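Downloads gone after moving to a new console
Print | E-mail

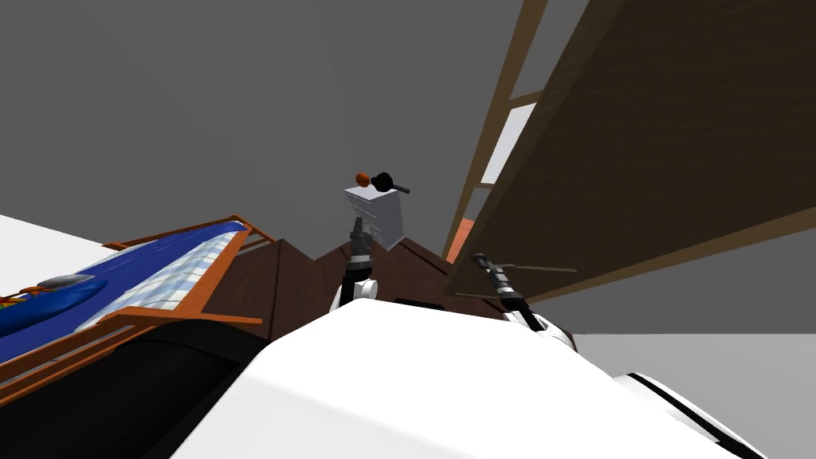

Image: Plumitia Help Community

posted by drorireck_fan, 30 Jun 2018

I bought Drorireck as a download in March on my old Ikmont. Last week I set up a new one with the same account. The game is in my purchase list but the button only says "Locked". My save is fine, 31 hours on it. Do I have to buy it again? I have 200 credits left and the game is 600 now.

Siamak Soltani
You don't need to buy it again. The old console is still set as your main one. Sign in on it, open Account, then Consoles, and choose Remove. On the new console choose Make Main and restart. The lock should clear after the restart — if it doesn't, sign out and back in once.
If you no longer have the old console, you can remove it from the account page on the website. You can only do it that way once every 90 days, so check you are picking the right one.

pelk
same thing happened to me, i just bought the disc

moss_gate
What Siamak wrote worked for me. The add-on levels stayed locked until I downloaded them again from the purchase list — the save was not touched.

Related items
Moving saves between two Ikmont consoles
Purchase list is empty after update
Can I get a refund on a pre-order?
Drorireck stuck on loading screen

Contact us | Copyright Plumitia | Back to top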